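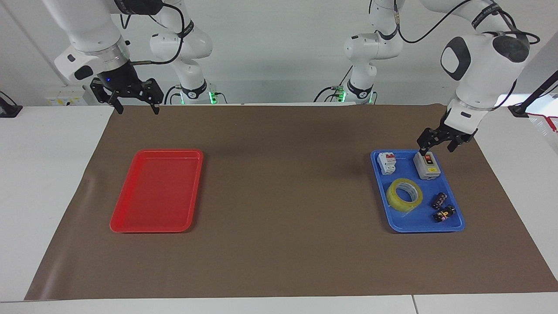 Papers > Household Goods > Section 3

3. Does sorting at home improve the return of small electrical items?

Figure 1. Red tray and blue tray on a brown mat; the blue tray holds small electrical items.

The claim that people return more old chargers, plugs and adapters when they are given a separate tray at home is repeated in most of the town guidance we read. The evidence behind it is thin. The Pavow leaflet cites the Bristitz trial, the Bristitz report cites Pavow, and neither gives a return rate for homes that got no tray at all. Without that comparison, a rise in returns could come from the publicity, the new drop-off point, or a spring clear-out in March.

We also doubt the way returns were measured. In Bristitz, households were asked to recall what they had handed in over the previous 6 months. Few people can do this well for a dead phone charger. Of the homes approached, roughly 70 percent answered, and the report treats the silent ones as if they behaved like the rest. We see no grounds for that. A household that ignores a survey may well ignore a tray.

The two-tray layout (Figure 1) raises a further problem. Supporters argue that color does the work, so that a person drops an item in the right place without reading a label. The Kauppinen survey is often quoted in support, but its questions dealt with kitchen waste, and its color result held in only 2 of the districts visited. Stretching it to cables and adapters is a guess.

Pestotura is the one program that weighed what came in. Its figures show a gain in the opening weeks and then a slide back toward the earlier level. The authors call this "settling." We would call it a return to habit, at least until someone follows the same homes for longer. Cost was left out of all the reports, including the price of collecting trays that were never used.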